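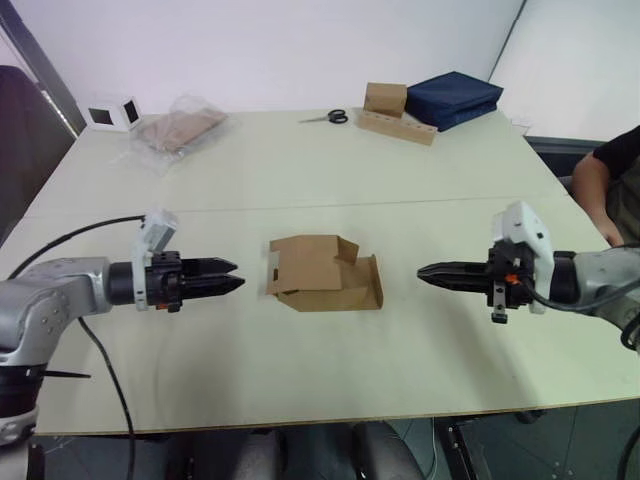
Two arms over a white table made of two joined panels.

Olszewski, the furniture hardware supplier, will stop selling its older cam-lock connector for joined worktops in July and move customers to a threaded draw bolt, the company's head of product said in an interview.

The change affects benches, meeting tables and lab tables shipped in two panels and assembled on site. The old connector has been in the catalog since the company began supplying Undus, its largest customer by volume.

"The cam lock is quick to fit and it is cheap," the product head said. "It also loses clamping force when the panel moves with humidity. You get a seam you can feel with a fingernail, and then you get a phone call."

Most complaints concern height mismatch between panels, not gaps. A cam lock pulls the two edges together but does little to align the top faces, so alignment depends on dowels, and dowel holes depend on the drilling.

"If the drill jig is worn, the dowel copies the error," the product head said. "We were asked to fix that with tighter dowels. Tighter dowels split the core."

The replacement uses a steel bolt seated in two half-moon pockets cut into the underside, with an alignment key let into the edge. Each joint takes four bolts, two more than the cam-lock version. Fitting takes five minutes longer per table, by the company's own timing.

Asked whether installers would accept the extra time, the product head said the response had been mixed. "Contract crews are paid by the piece. They don't like it. The people who have to go back and adjust tables like it a great deal."

Vorkness, which machines panels for several office furniture brands, has already changed its router programs to cut the new pockets. Londel has not, and will continue to buy the older part until its stock of drilled panels is used up. Olszewski said it would honor open orders but would not extend them.

Price was the subject the product head was least willing to discuss. The bolt set costs more than the cam lock, and the company will not publish the difference. "It depends on quantity and on finish. Zinc is one number, black is another."

No retrofit kit is planned for tables already in use. The pockets need a router and a template, and the company does not want them cut in the field. For existing tables it recommends loosening the cams, clamping the top faces flush across a straight batten and retightening from the center outward.

"Do the legs first," the product head said. "Half of the bad seams we look at are a floor problem. Level the frame, then touch the joint."

Drawings for the new pocket are available to panel shops on request.

2/24/23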